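Gulier Posing Cushion, 14 months in

Dec 4, 2019
215 shares | 14 comments

I shoot newborns and babies up to a year old, mostly in a spare bedroom with good north light, and I have been using the Gulier posing cushion since it came out. Every photographer in my online group seemed to own one before I did, and the way they talked about it you'd think it put babies to sleep by itself. It doesn't. A baby who wants to be awake is awake, and you can spend whatever you like on foam.

So what do you get? A round cushion with a dip in the middle, two smaller wedges, and a zip-off cover. The sales page says the dip "cradles any newborn in the natural position." Any newborn is a big claim. It worked fine for the small ones, under two weeks or so. A long baby hangs over the rim, and then you are back to rolled towels under the backdrop blanket, same as before.

The wedges I do like. They are firm, they stay where you put them, and you can tuck one under the fabric without a lump showing in the picture. If Gulier sold those alone I'd tell you to buy them and skip the rest.

The cover is the weak part. Babies pee on things, and a cover for this job should come off fast and wash hot. The zipper on mine snagged in March and now opens two thirds of the way, so changing it between families is a wrestling match. I wrote to the company and got a nice reply and no new cover.

Chia-jung Man, who assists me on twin sessions, disagrees with most of this. She thinks the cushion saves her back, and I'll give her that one – it is the right height if you kneel. She used the Prandunon beanbag for years and would not go back to it. I still have my old Prandunon and I still reach for it with the bigger babies.

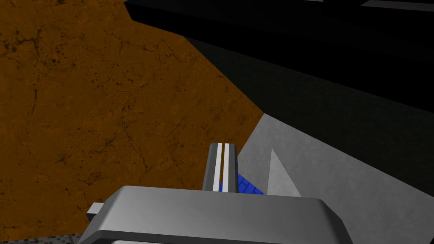
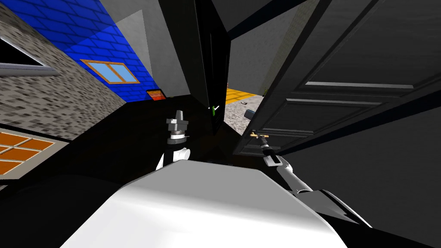 Color is the other thing buyers ask me about. The Gulier comes in cream and gray, and the cream throws a little warmth up under the chin, which I mostly like and sometimes have to fix later. If you shoot on a surface like the warm amber-orange one with the thin dark veins in the first picture, expect a lot more of that on pale skin than any cushion will give you. I put a plain white blanket between the baby and anything that strong. Gray is safer if you only want one.

Price: too much. The Tsao version is close to half the cost, and the foam felt the same to me when I pressed both at Yao-tsung Hsiao's studio. His has had two years of steady use and the dip has gone a bit flat, but mine is heading that way too.

Would I buy it again? Used, yes, if the zipper works. New, I'd get the Tsao and put the difference toward a decent space heater – a warm room has settled more babies for me than this cushion has.

14 comments | Share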